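Treltton Hand Grippers, pair - teach by hand

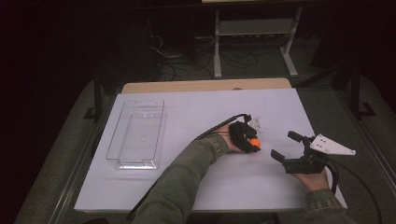
Orange ball in the left gripper, right one open. Clear tray alongside.

Wear the left, hold the right, do the task yourself. Both wired, one cable each. Records to the Prusodik logger (sold seperately). No arm needed untill playback.

Price: $1,835 the pair
Cable: 11 ft
Log space: 1,000 takes

Ships from April. Spare finger sets in stock now - ask Adebayo Tamuno in sales.

We use cookies to improve your visit. Accept / Manage settings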